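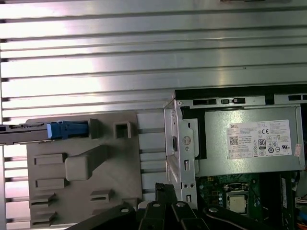

The Second Life of the Office Computer

By the Features Desk
December

Print this article | E-mail this article
Share (104) | Comments (22)

Every few years the offices in Greltport replace their desktop computers. The leases run out, the software asks for more than the old machines can give, and a truck backs up to the loading dock. For a long time most of that equipment went to a scrap dealer by the river. Now a good part of it goes to Vevora, a repair shop in a former carpet warehouse on the east side of town.

Vevora took in 1,855 desktops last year. The shop resells what it can, strips the rest for parts and sends the leftovers to a recycler. Its buyers are mostly families, small churches, tax preparers and people who lost a job that came with a computer.

The work starts with data. Every hard drive is pulled and wiped before anything else is done, and drives that fail the wipe are drilled. Customers who drop off a machine get a printed slip with the drive's serial number on it. The shop says people ask for that slip more often than they ask what their old computer is worth.

After that comes cleaning. Dust is the usual complaint with machines that sat under a desk, and carpeted offices are the worst. Technicians use compressed air and a soft brush, then check the fans by hand. Fans get noisy long before they quit, and a noisy fan is the first thing a buyer notices.

Business towers are easier to work on than most home models. The large buyers who order them by the hundred want repairs done fast, so many of the parts inside come out without a screwdriver. A technician at the shop can swap a power supply in the time it takes to find the right screw for a cheaper case. Laptops are another matter. Vevora accepts them but turns away any with a swollen battery, which the county takes at its hazardous waste site.

The price of a finished desktop depends on memory and storage. New solid-state drives go into nearly everything, and they make the biggest difference to how an older computer feels. Monitors are sold separately. Keyboards are free from a bin by the door.

The shop also runs a trade with Lelik, a parts seller that ships to schools overseas. A pallet of 600 memory modules left for Colombo this fall. Shipping loose parts costs far less than shipping whole computers, and schools there often have working cases and screens already.

There are limits to what can be saved. Some older processors can't run current operating systems, and a computer that no longer gets security updates is a poor choice for banking or email. Vevora sells a few of these at a low price to hobbyists, with a label saying what they are.

Readers thinking of donating a computer should back up their files, sign out of every account and bring the power cord if they still have it. The counter is open until 6 p.m. and drop-off is at the side entrance, past the tire store.

Print | E-mail | Share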